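Demonstration Operator (casual, day shift)
Terkden Manipulation Data Group

Location: Faltholm site, ground floor
Hours: Monday to Friday, 8:30 am to 3:00 pm, with an unpaid meal break
Positions: 11
Start: November
Reference: 528

The role

Terkden records examples of household tasks for training a manipulation policy. Operators carry out each task at a table while holding a pair of hand-held grippers, one in each hand. The grippers log their own position and jaw opening, and a head-worn camera records the work area. Each recorded attempt is called an episode. The current task set, Trasik, covers 79 tasks, most of them involving soft or thin items such as bags, cloths and liners.

Duties

Carry out tasks from a written task card at a steady, natural pace.
Reset the table to the start state on the card before each episode.
Keep both grippers within the table markers while recording.
Mark each episode as complete, failed or void on the tablet.
Report jaw slip, cable strain or tracking loss to the shift lead before starting the next episode.
Complete the calibration routine at the start of the shift and after every break.

Failed episodes are kept if the failure is labelled correctly. Operators are not paid by episode and there is no bonus for volume. The Trasik target is 785 accepted episodes per task, shared across all operators.

Requirements

Full use of both hands and comfortable reach across a standard table.
Able to stand for blocks of 50 minutes.
Normal or corrected vision. Glasses can be worn with the camera.
Able to follow written instructions in English.
Right to work in the country for the full contract.

Left-handed applicants are welcome. No background in robotics or programming is needed. Sleeves must sit above the elbow during recording, and rings and watches must be removed.

Training and trial

Training takes two paid days. The first covers gripper handling and calibration. On the second, operators record practice episodes from the thin plastics group, including fitting a bag to a bucket, and review them with a labeller from El Sherbiny, who check the data for us under contract.

Privacy

Recordings show hands and forearms. Audio is off. Files are stored under an operator number, and the consent form sets out how to have your recordings withdrawn.

How to apply

Send a one-page résumé and your available start date through the Terkden jobs page, quoting reference 528. Shortlisted applicants will be invited to a 40-minute paid trial at the Faltholm site.

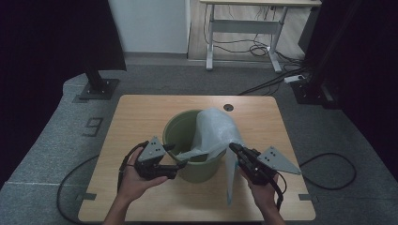
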